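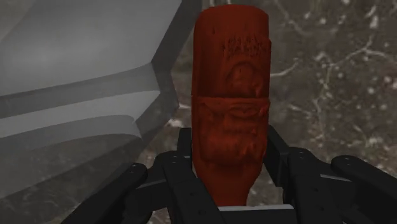
Mi trabajo va de las conformidades en los robos con fuerza, o sea, de lo que pasa cuando la persona acusada reconoce los hechos y acepta la pena que pide la fiscalía, sin llegar a juicio. Lo elegí porque en clase lo despachamos en media hora y me quedé con ganas de más. Mi fuente han sido las sentencias del juzgado de lo penal de Gondar, leídas una por una en los ratos libres (y en alguno que no era tan libre). En los gráficos del anexo las conformidades van en rojo ladrillo, el mismo tono de la pieza con forma de botella que abre esta página, y los juicios completos van en gris. Probé antes con dos azules y no había manera de distinguirlos en la impresora del departamento.

## Qué quería saber

Mi pregunta inicial era demasiado grande: «¿por qué se declara culpable la gente?». Eso no lo contesta una sentencia. La sentencia de conformidad es cortísima, cuenta los hechos en un párrafo, dice que la defensa se adhirió y fija la pena. De los motivos, ni rastro. Así que la cambié por tres más modestas:

- En qué tipo de robo aparece más la conformidad.
- Qué ocurre cuando hay varios acusados y uno reconoce los hechos antes que los demás.
- Cuánto se explica en el texto sobre la rebaja de la pena.

La segunda es la que más me ha enganchado, y a la que le he dedicado más páginas de las que tocaba.

## Cómo lo hice

Partí de 2.666 resoluciones penales, que es lo que me salió en la búsqueda antes de filtrar nada. Ahí había de todo: alcoholemias, lesiones, impagos de pensión, estafas pequeñas de compraventa. Las pasé a Dristo, el programa de etiquetado que usamos en la asignatura, y filtré por tipo de delito. Me quedaron 174 sentencias de robo con fuerza, y esas sí las leí enteras.

Para cada una rellené una ficha con el lugar del robo (vivienda, local, vehículo, trastero), el número de acusados, si hubo conformidad, en qué momento y qué pena se impuso. El momento me dio muchos problemas. Hay conformidades que llegan en la guardia, con el juicio rápido, otras que se pactan semanas antes y otras que se cierran en el pasillo, la misma mañana del juicio, con los testigos ya sentados fuera. En el texto muchas veces pone solo «al inicio de la vista», así que agrupé las dos últimas. No me gusta la solución, pero inventarme el dato me gustaba menos.

Un aviso sobre Dristo: si cambias el nombre de una etiqueta a mitad del trabajo, te crea una nueva y deja la vieja colgando. Perdí una tarde de viernes entera arreglando eso. Quien venga detrás, que cierre las etiquetas antes de empezar, ¡por favor!

## Qué encontré

De las 174 sentencias, 60 son de conformidad. Esperaba más, la verdad. En los pasillos del juzgado (fui varias mañanas a ver vistas públicas) se oye tanto lo de «a ver si hay acuerdo» que yo iba convencida de que serían la mayoría.

Por tipo de robo, donde más aparecen es en los locales comerciales, y tiene bastante sentido leyendo los hechos probados: cámaras, alarma, detención a dos calles. El nombre de la empresa de alarmas Warnex sale tantas veces que acabé poniéndole etiqueta propia. En las viviendas la cosa cambia. Suelen apoyarse en huellas, en objetos recuperados en una tienda de compraventa o en lo que dice un vecino, y ahí las defensas discuten mucho más. También se juegan penas más altas, claro.
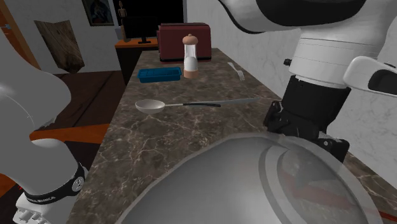 *Antía Rebolo*

Sobre los casos con varios acusados tengo menos material del que querría. Solo cuatro sentencias recogen con claridad que uno reconoció los hechos y otro siguió a juicio. Con tan pocas no puedo sacar ninguna regla, y en la tutoría ya me lo subrayaron en rojo dos veces. Pero las cuento igual, como casos sueltos, porque me parecen lo mejor del trabajo.

En la primera, el que reconoce es el conductor, y su declaración se usa después contra el que entró en la casa. El tribunal dedica página y media a explicar por qué le cree, y va buscando datos externos que la confirmen: un peritaje, una llamada, la matrícula apuntada por una vecina. En la segunda pasa lo contrario, no hay nada fuera de esa declaración y el otro acusado sale absuelto. Leerlas seguidas ayuda muchísimo a entender lo de la corroboración, que en los apuntes es una línea y media.

Las otras dos son más raras – en una, el que fue a juicio acabó con la misma pena que el que había pactado, y en la otra el acuerdo se hizo tan tarde que ya había declarado un testigo. Las dejo resumidas en el anexo.

En cuanto a la rebaja, casi nunca se explica. Se ve la pena final y hay que ir al escrito de acusación para saber de dónde se partía, y ese escrito yo no lo tengo. Cuando la sentencia menciona la atenuante de reparación del daño sí se puede reconstruir algo (dinero consignado antes de la vista, objetos devueltos), pero me parece poco para hacer una tabla. La hice y la quité.

## Lo que falta

Me habría gustado hablar con abogados de oficio. Preparé un cuestionario y todo, pero lo mandé en julio, y en julio no contesta ni el contestador. También me faltan las sentencias de la Audiencia, que es donde acaban los robos más graves, por lo que todo lo que digo vale para el juzgado de lo penal y nada más.

El libro de códigos, las fichas y los gráficos están en la carpeta del seminario Bauerfeind, en la subcarpeta de este curso. Los datos personales ya venían ocultos en las sentencias, y aun así he quitado las calles. Si alguien encuentra un error de recuento en las fichas, que me escriba antes de la defensa y lo corrijo.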